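Zedia three-compartment desk tray: six weeks with a box that has walls in it

Posted 2025-12-20 by Shona Hapeta

I bought the Zedia tray in November after reading a glowing write-up by Santeri Sjöberg, who called it "the end of the junk drawer." I have owned a lot of things that were going to be the end of the junk drawer. The drawer is still going strong, so I went in with low hopes and a list of small stuff that never has a proper home: tape, snacks, pens, the spare key to the bike shed.

The tray is black, rectangular and open on top. One long compartment takes up the right side, and the left side is split into two smaller ones. Zedia calls this the "work and rest layout" on the box. I call it two small spaces and a big one.

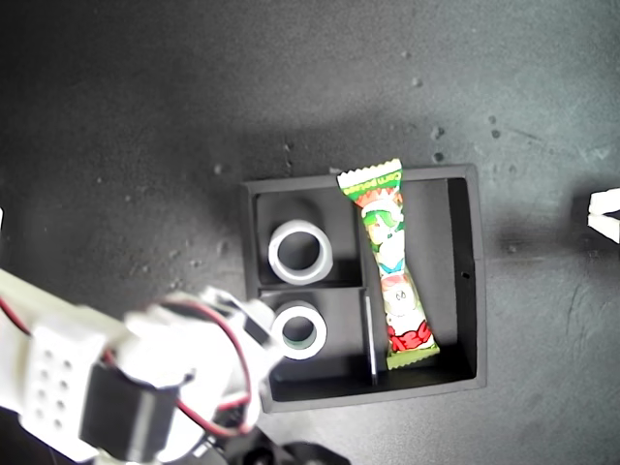
Reading time: 6 minutes

Tape is what sold me on keeping it. A roll of white tape lies flat in each of the small compartments, and they stay where I put them. Before this they lived in the drawer, where the loose end would pick up lint and staples and then stick to itself. I can't say the tray has saved me any tape. It has saved me some swearing.

The long side is less of a success. Zedia's leaflet says it fits "all your everyday long items," and I'd like to know whose. A candy or snack wrapper has to go in on the diagonal and still pokes out over the top rim. My ruler doesn't fit at all. Scissors do, if you don't mind the handles riding up on the wall. Mireille Abu Hammour, who has the desk across from mine, bought the same tray and gave up on the long side in a week. Hers is full of tea bags now.

There is a small hole in the right outer wall. The leaflet doesn't mention it. I wrote to Zedia and got a polite reply telling me how to register my purchase.

The inside is black too, and I have mixed feelings about that. White things show up well in it. Black binder clips vanish, and so does the bike shed key. If most of what you own is dark, look for the gray version, which Nassar had in stock last time I checked.

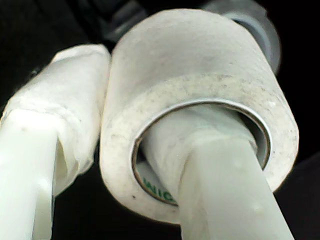 Fabric tape is the better test of the small compartments, to my mind, because the rolls are thick and the edges get fuzzy and pick up specks from whatever they sit next to. The tray won't fix that. A roll parked in an open box still collects dust, and mine has its share. The Brernitz box I tried last year had a lid, and tape stayed cleaner in it, but I never once put the lid back on after the first few days. I also like being able to hook a finger through the core and lift a roll straight out. The Brernitz was too deep for that.

Would I buy it again? At half the price, yes. Abla Yammine tells me she keeps hers in the kitchen for rubber bands and is perfectly happy. I'm keeping mine on the desk, mostly for the left side. The ruler has gone back in the drawer.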